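Desk cubby under the top – how do you keep yours from turning into a junk slot?
Home Office & Small Spaces > Storage

anneliese_e
12 December 2022
Ok so quick one, on my break. Gray desk, there's an open slot right under the desktop. Supposed to be handy. It is not handy, everything goes in and dies in there. Paper, cables, receipts from May. I want to put a long white board in as a kind of shelf so flat stuff stays flat and junk goes on the other level. Anyone done this? Does it sag, does it slide out, do I need brackets. Also tissue box question at the end if anyone cares.

manach
Did it on a Rieger desk years ago. No brackets. If the board is a snug fit it just sits. Go in on the diagonal, one end first, then straighten. Dont force it or you'll scrape the panel.

tindcombe_tom
Disagree on no brackets. Mine walked forward every time I pulled a notebook out. Two strips of felt under it, done.

manach
Felt is fine. Still not brackets.

paperclipped
Why a shelf at all?? Slots like that should be empty. You're just making two places to lose things instead of one. Get a tray for the top of the desk and leave the hole alone.

anneliese_e
Tray on top = pile on top, I know me. I like the top clear. Only thing that gets to live up there is the tissue box.

leonie.diekmann
With Anneliese here. A tray is just a pile with edges. I did the board thing, flat stuff underneath, small stuff above. Works if you empty it first tho. ALL of it. I skipped that and ended up with the same mess on two floors.

zutance
What's the tissue box question

anneliese_e
Right, sorry. Wooden cube, lid on a hinge, oval hole in the lid. Refill tissues are the folded kind, not a pack that pulls through. I drop them in as a stack and then the hole gives me either nothing or five at once. Is there a way to fold them into each other or do I just give up and leave the lid open

zutance
Interleave. Lay them out on the table, half of each one over the next, fold back, repeat. Then the top one drags the next one up. Takes a few minutes for a full box.

paperclipped
Life is too short. Lid open.

leonie.diekmann
Lid open = dust. Interleave but dont pack it tight, thats why you get five at once. Leave a finger of space at the top.

tindcombe_tom
And press the creases flat first, a puffy stack jams in the hole.

manach
Measure the slot before you cut anything btw. Front AND back. Mine was narrower at the back.

anneliese_e
Board is already cut, too late lol. Going diagonal like you said. Will do the tissues same time, pics in a bit – phone is at 2 percent so dont wait up

leonie.diekmann
Check the depth too, if it sticks out past the edge you'll catch your knees.

anneliese_e
Ok pics. And yes paperclipped I know there's still stuff in the slot
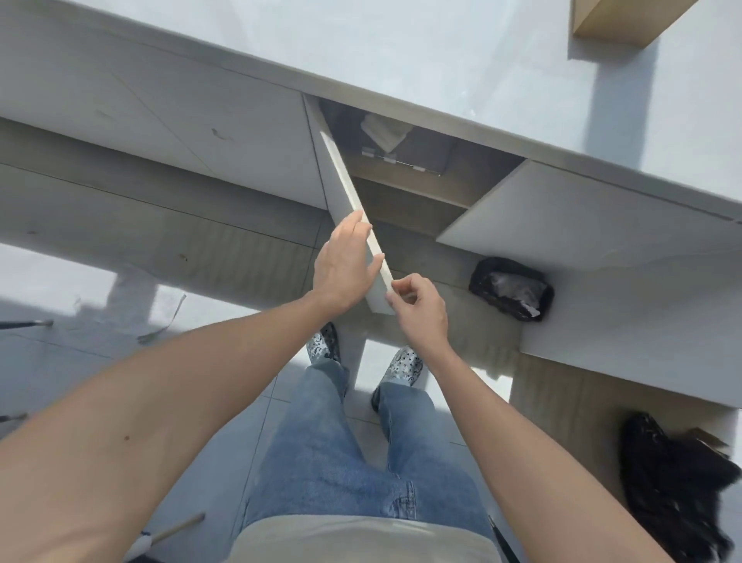
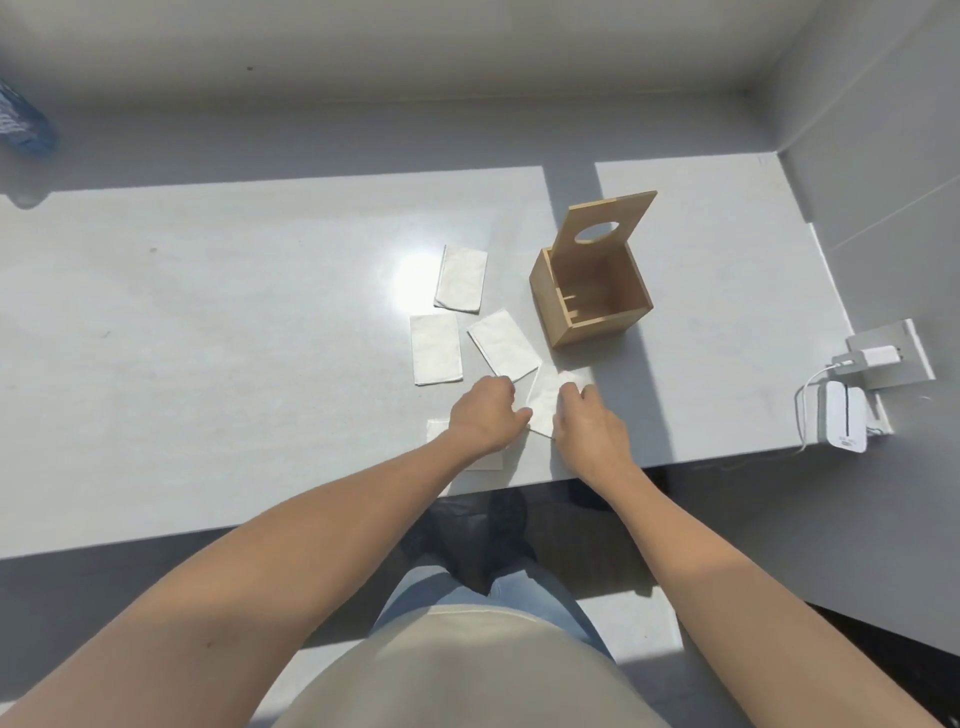

First one is the board going in, second is the tissues next to the box

paperclipped
Told you. Empty it first.

tindcombe_tom
Felt strips!! Before you load it up.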